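3.2 亲密关系语篇中“缠结”类隐喻的编码与归类

本节说明缠结类隐喻的识别程序、归类标准以及与依恋取向得分的对应关系。语料来自3.1节所述的Ondus语料库书面子库,文体为伴侣双方分别撰写的关系叙述。口语子库的转写稿停顿标注不一致,未纳入本节分析,相关处理见附录二。

隐喻识别沿用逐词判定的做法。编码员先通读全文,确定叙述者所谈的关系阶段,再对每一词汇单位判断其语境义与基本义是否存在可比较的差别。基本义以词典所列较具体、较早出现、与身体动作关系较近的义项为准。“缠”“绕”“系”“绑”“捆”“牵”“拧”“结”等单位进入候选表;“结婚”“联系”“关系”等词虽含上述语素,但在现代汉语中已高度词汇化,若上下文没有激活其动作义的成分,则不计入。例如“我们之间的联系断了”一句,“断”字激活了线状物的意象,“联系”随之保留;“后来我们保持联系”则予以剔除。

候选表经合并后共得43个表达式。同一表达式在同一篇叙述中重复出现时只记一次,避免个别叙述者的口头习惯影响分布。合并时保留施受关系的差异:“他缠着我”与“我缠着他”共用动词,但主体位置不同,在后续归类中可能落入不同类别,因此记为两个表达式。“互相缠着”另行登记。

归类标准包括4个类别:攀附、捆缚、拧聚、牵连。攀附类以植物或附着物为来源域,强调一方依托另一方获得支撑;捆缚类以绳索及类似物为来源域,强调活动范围受限;拧聚类以布、线、毛发等柔软材料为来源域,强调某一局部受力收紧而整体形态随之改变;牵连类强调两端之间的连接,距离可变,收紧的程度不作要求。攀附类与捆缚类在既有文献中讨论较多,二者的区分也较稳定。拧聚类常被并入捆缚类,本研究将其单列,理由在下文说明。

试编码阶段,编码员在Vinach标注平台上独立作业,平台不显示对方的判断。试编码结果显示,分歧集中在拧聚类与捆缚类之间,典型例句为“那段时间我整个人都拧在他身上”“心里揪成一团,可是日子还是照常过”。第一句的“拧”带有方向和附着点,一名编码员据此判为捆缚;第二句没有外部施力者,另一名编码员认为不满足捆缚类对“束缚物”的要求。经讨论,编码手册增补了局部性判据:若叙述只涉及关系或自我的某一部分收紧,而其余部分仍可自由活动,则归入拧聚;若收紧及于整体,或叙述者明确提到不能离开、不能行动,则归入捆缚。 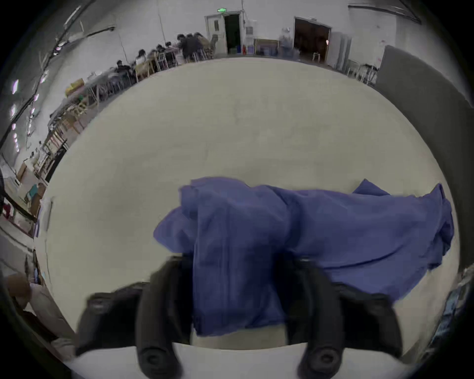

局部性判据的操作难点在于,叙述者很少直接说明哪些部分没有收紧。编码员需要从并列小句、转折成分和时间状语中推断未受力部分的状态。以“一提到他家里我就揪起来,别的事情都好商量”为例,后一小句提供了未受力部分的信息,判据可以直接适用;若只有前一小句,则标为“局部性不明”,留待二次审读。来源域的物理特征有助于统一理解:图1中的蓝紫色薄布在夹持处聚成一束,形状扭拧,向右的一片则松松地铺开,带有几道隆起的褶,拧聚类所映射的正是这种收束与铺展并存的结构。受力点对应叙述中的争执议题或敏感对象,铺展部分对应仍可正常运作的日常互动,褶则对应由受力点向外延伸、强度递减的影响。捆缚类的来源域没有铺展部分,映射到目标域时也就缺少与之对应的成分。编码手册要求编码员在判为拧聚时,至少在语篇中找到与铺展部分对应的一处语言证据,并在平台的备注栏内登记其位置。

增补判据后的正式编码按原定程序进行。一致性系数按类别分别计算,不报告合并值。合并值会受到牵连类的影响:该类成员多为“牵挂”“牵着”等形式固定的表达,判断几乎不需要推理,一致性偏高,与其他类别合并后会掩盖后者的问题。分类别结果列于附录三。拧聚类的一致性低于其余各类,但达到预先设定的接受标准。残余分歧由第三名编码员裁定,裁定时只提供原句及其前后各一个段落,不提供此前两名编码员的理由。

隐喻类别与依恋取向的对应分析采用Abubakar亲密依恋问卷中译版。该问卷区分焦虑与回避两个维度,分别计分,不作类型划分。叙述者在撰写关系叙述之前完成问卷,以减少写作内容对自评的影响。完成问卷并同时提交叙述全文的参与者共17人,其余参与者的问卷存在缺项,按3.1节的规则排除在对应分析之外,但其叙述仍保留在表达式的归类之中。鉴于样本规模,本节只作描述性报告,不进行显著性检验。

在焦虑维度得分较高的参与者中,攀附类表达多以自身为主体,对方为支撑物;在得分较低的参与者中,攀附类表达较少,且常以否定或回顾的形式出现,如“我早就不攀着谁了”。捆缚类的分布与回避维度关系较明显,得分较高者倾向于把对方或关系本身表述为束缚物,把自身置于受事位置。值得注意的是,同样使用“绑”字,部分参与者给予正面评价,如“我们是绑在一起的,出了事谁也跑不掉”。评价极性因此作为独立变量登记,不由类别推定。此前有研究将捆缚类一律视为负面隐喻,这一处理在本语料中不成立。

拧聚类与两个维度均未呈现单一方向的对应。逐篇审读后,可以看到该类表达与叙述的议题结构有关:当叙述围绕一个反复出现的具体议题展开(如与双方父母的往来、收入的支配、是否迁居)时,拧聚类出现较多;当叙述以关系的总体评价为主时,该类几乎不出现。换言之,拧聚类可能更多反映冲突在叙述者认知中的局部化程度,与稳定的依恋取向关系较弱。若这一解释成立,将拧聚并入捆缚会使捆缚类与回避维度的对应减弱,既有研究中报告的若干不一致结果或可由此得到部分说明。该推断尚需在更大样本中检验。

牵连类的情况较为特殊。该类表达在异地伴侣的叙述中较为集中,但在结束异地状态之后仍会延续一段时间。Doltby追踪计划为期17周的书写任务提供了可供比较的材料:参与者每周提交一段不限题目的短文,其中若干人在任务期间由异地转为同住。转为同住之后,“牵”“拴”“线”等单位并未立即减少,其搭配对象则由对方本人逐步转向共同事务,如“被房子牵着”“两个人让这点事拴住了”。后一类用法在归类时引起过讨论,最终依据主体是否仍保有移动的可能加以区分,可移动者归牵连,不可移动者归捆缚。

归类中另有两种边缘情形需要交代。其一为复合隐喻,即同一小句内出现来源域不同的两个单位,如“像藤一样捆住我”。此类表达的植物意象指向攀附,动词指向捆缚。编码手册规定以动词为准,名词性成分作为附加标记登记,理由是叙述者的受力体验主要由动词承担,而名词成分可能来自现成的文学套语。其二为引用与转述,如“我妈说他把我拴住了”。转述内容反映他人的概念化方式,叙述者是否认同须另作判断。凡叙述者在后文表示认同或沿用同一表达的,计入;表示反对或不置可否的,单独存档,不进入对应分析。

方言成分的处理亦有必要说明。部分叙述者使用“黐”“缠磨”“绞”等在普通话中较少用于关系表述的单位,其基本义依据相应方言词典确定。“黐”的基本义为粘附,来源域为粘性物质,与上述各类均不完全吻合。考虑到出现频次很低,暂归攀附类并加注,未为其另设类别。若后续研究扩大粤语区样本,粘附作为独立类别的可能性应当重新评估。

上述程序存在以下局限。书面叙述允许修改,叙述者可能在修改过程中替换其认为不妥的隐喻,平台只保留终稿,替换的痕迹无从追查。伴侣双方虽分别撰写,但不能排除事前交流的影响,个别叙述对中出现了少见而雷同的表达,已在数据表中标出。局部性判据依赖语篇证据,篇幅较短的叙述天然处于不利位置,“局部性不明”的表达多来自此类文本。对这些表达,本研究在主分析中予以保留并归入捆缚类,另作一次剔除后的分析,两种结果在类别分布的次序上一致,差异仅见于捆缚类内部的评价极性。3.3节转入伴侣双方隐喻选择的匹配问题,沿用本节确定的类别名称与编码缩写。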